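Fotier says its new flooring can be laid in a weekend, walked on by the evening and lifted again when you move house. We have heard that before, usually from firms that stopped answering the phone by December.

The range is called Gelgate, and it went on sale in Britain on July 15, 2020. It is a wood-look plank with a click-together edge and a thin backing already stuck on, so there is no separate underlay to buy. The makers claim this takes the noise out of upstairs rooms. They have not published any test figures, and when we asked for some we were sent a link to the brochure.

Price is the other sticking point. A pack covering a small bedroom costs £216, and Fotier's own worked example for a ground floor with hall, kitchen and living room comes to £1,786. That leaves out edging strips, door bars and the tool for levering the planks apart, without which the promise of taking it with you looks a bit thin. Fitting is extra too, if you don't fancy spending the weekend on your knees.

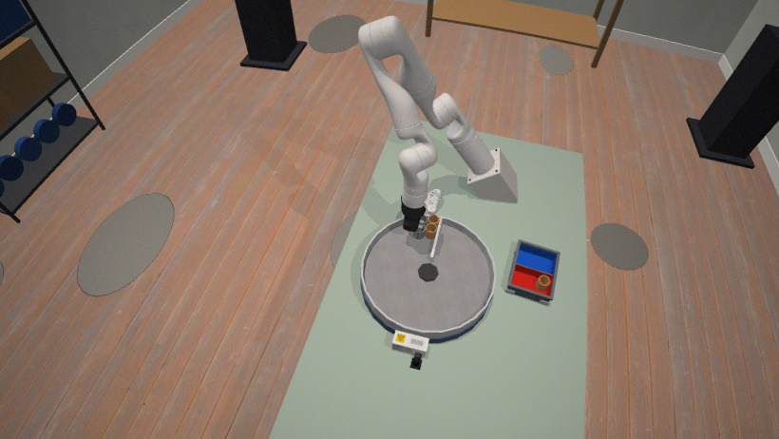 *Plank flooring with a light green mat over the middle, in a computer-generated room.*

Brodie Tamihana, who has fitted floors for a living long enough to have seen several of these systems come and go, isn't won over. "Click edges are fine the first time," he told us. "Take them up, stack them in a damp garage for a month, put them down in a room that isn't square, and then ring me." He reckons most people who move house will leave the floor where it is, as they do now.

Fotier disagrees. It says the planks have been lifted and relaid 100 times in its own workshop with "no meaningful wear" to the joints. It would not say what counts as meaningful. Nor would it say whether the floor in the workshop was level, whether anything heavy had been standing on it, or whether the same planks were used throughout.

The guarantee deserves a slow read as well. It runs for ten years, but only for the first buyer and only in the room where the floor was first laid, which is an odd condition for something sold on the strength of being moved. Kitchens are covered for two years. Conservatories are not covered.

Rival firm Vernent dropped a similar product, Kombo, after one season. Vernent put that down to poor sales, though owners complained of gaps opening up near radiators. Fotier says its own planks are made differently and that any comparison is unfair.

Gelgate is being sold through 400 shops to begin with, in four shades of oak and one grey. Samples are free, but the postage isn't.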